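## Setting up your Tindis sky-watch camera

I've chased odd lights over Jarkmont hill for years, so trust me on these steps!

1. Screw the Tindis onto its tripod and point it just above the horizon.
2. Set the interval to 11 seconds (I tried 100 and missed everything good).
3. Press Start and go have some cocoa.

**Caution:** never aim it at the sun, even for a test shot.

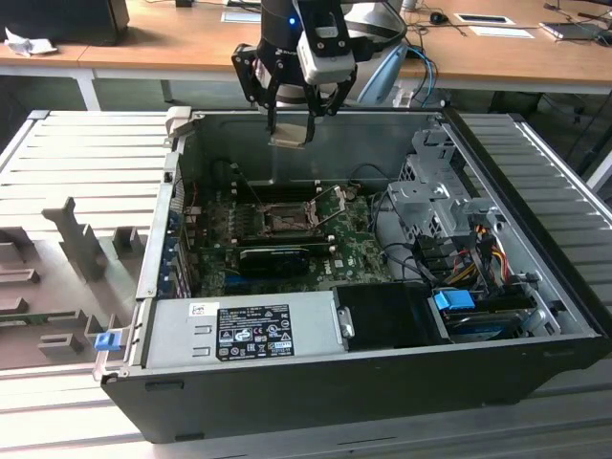 Can I leave it out all night?

Sure, as long as it's dry and you've got the rain hood on. I bring mine in at dawn.

**Note:** card full? It holds 300 clips, so save your favorites and clear the rest.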